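Teaching a two-armed robot to move toy food, by remote control

Part 3 of the Baditus bench notes
Written by Szabolcs Major, with corrections by Kalliopi Todorova (there were many)

If you have done parts 1 and 2, you have two arms that switch on, two grippers that close when told, and a cable tie budget that has gotten away from you. Now you get to do the part people imagine when they hear "robot learning," which is sitting in a chair for an afternoon moving play food from one place to another.

We use Waltance for recording and Urnitz for playback. If your software is called something else, the menus will be in different places and the mistakes will be the same.

Before you start

You need:
- both arms, calibrated the same day
- the two hand controllers, charged
- a wrist camera on each arm
- a dark, dull table surface
- a set of toy kitchen things, none of them precious
- a chair you can stand to be in

Kalliopi would like me to add that the chair should not have wheels. She is right. You drive the arms by moving your hands, and when you lean on a rolling chair your hands go with it.

Step 1. Pick one task and write it down

Write it as a sentence you could read to a stranger. "Take the block off the griddle and put it on the tray" is a task. "Kitchen stuff" is a mood.

Tape the sentence where you can see it. By the fortieth run you will have developed opinions about how the task ought to go, and the sentence is there to overrule them.

Step 2. Decide which hand does what

With two arms you have to choose. We usually let one arm do the fetching and keep the other close by, ready to steady a dish or take a handoff. Whatever you pick, keep it for the whole set. If the left arm does the fetching in half your recordings and the right arm does it in the other half, the policy will learn both, and then at playback it will try to average them over the middle of the table. We have footage of this. The arms looked like two people trying to go through a door politely.

Step 3. Warm up with the recorder off

Do 12 throwaway runs. I used to skip this and treat my first recordings as a bit rough but usable, and they went into the training set, and the robot learned to hesitate exactly the way I do before coffee.

While warming up, find out three things about your setup:
- how far the gripper closes before the thing in it pops out sideways
- where the arms bump each other
- which of your objects rolls

Round toy fruit rolls. You can drive the gripper after it if you like, but chasing fruit is a separate task, and nobody on our end asked for it.

Step 4. Record

In Waltance, open a new session, type in the sentence from Step 1, and press the pedal to start. Do the task. Press the pedal to stop. Put everything back, a little differently. Repeat until 100.

A few habits worth having:

Go slower than feels natural, and go at one speed. The robot copies your pauses too. If you stop in midair to scratch your nose, you have taught it that the air there is interesting.

Don't look at the table if the policy won't get to. This was the hardest one for me. If the robot will only have camera views at playback, drive from the camera views. Otherwise you will reach confidently around something that no camera can see, and the recording will contain a piece of magic the model cannot reproduce.

Approach from the same general side each time. Small differences are welcome. Coming in from above on one run and scooping from the far side on the next is a different style of cooking.

If you fumble, finish the recovery and keep the run, as long as you did recover. A dropped piece that gets picked up again is good data. A dropped piece followed by me saying something into the microphone is Kalliopi's problem, and she has asked me to turn the microphone off.

Step 5. Move things between runs

Shift the dishes a hand's width. Turn the tray. Swap which fruit sits where. The first set we ever recorded had every dish on a pencil mark, and the resulting policy was flawless until somebody wiped the table.

Don't move everything at once, though. Change one or two items per run and leave the rest.

Step 6. Check the wrist view

Every so often, stop and go through a few stills from the wrist cameras.

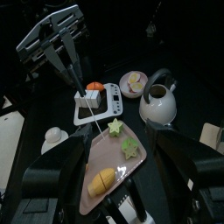 Reading time: 3 min (870 words)

You want the working end of the other arm in view, along with whatever it is touching. The black rod against the white block is the contact that matters in this one, and it is easy to find. The near fingers take up a lot of room at the bottom, as they always do from the wrist. The pink tray shows between them, so there is still something to aim at. The bright spot on the tray is glare, and if yours spreads over the fruit, turn the lamp toward the wall and look again.

If you can't tell from the still what is touching what, neither can the model. Delete the run or move the light, depending on how tired you are.

Step 7. Trim and label

Open each recording and cut the dead time from the front and back. Mark each one "good," "recovered" or "bin." Resist making a fourth label. We once had one called "fine, I guess" and it ended up larger than the rest of the set.

Train on good and recovered. Keep the bin somewhere; Kalliopi goes through mine in July, for morale.

Step 8. Play it back

Load the policy in Urnitz, set the speed to half, and keep a hand on the stop button. Use a layout you did not record.

If the gripper closes early, your demonstrations probably did too. Watch five of them and see. If it hovers, look for places where you paused. If it heads off toward the edge of the table with great purpose, check that the left and right cameras are plugged into the right ports before you blame the training. I have retrained overnight over a swapped cable and would not recommend it.

Part 4 covers the Yule mount, which holds the wrist camera more firmly and takes four screws, one of which you will need to find on the floor.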